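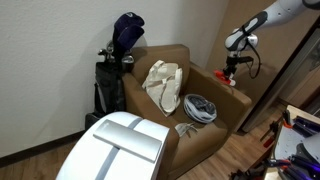 Figure 2. Armchair with a canvas tote bag on the seat.

Where do people put their things when they come home? Mostly on the nearest free seat, and they leave them there until the next morning.

4.2 Resting places near the door

We asked 295 households in Rutherford to note in a diary, during March, where each carried item was put down after arrival. Bags were the most frequent entry. In homes without a hall, an upholstered chair often took the role of a shelf (Figure 2). Kandpal coded all the entries, and a second reader checked them. The two readers disagreed on 23 entries, which we removed from the analysis. Almost all of these concerned items that were moved again on the same evening. We did not ask the participants for their reasons, so the effect of habit cannot be separated here from the effect of room size.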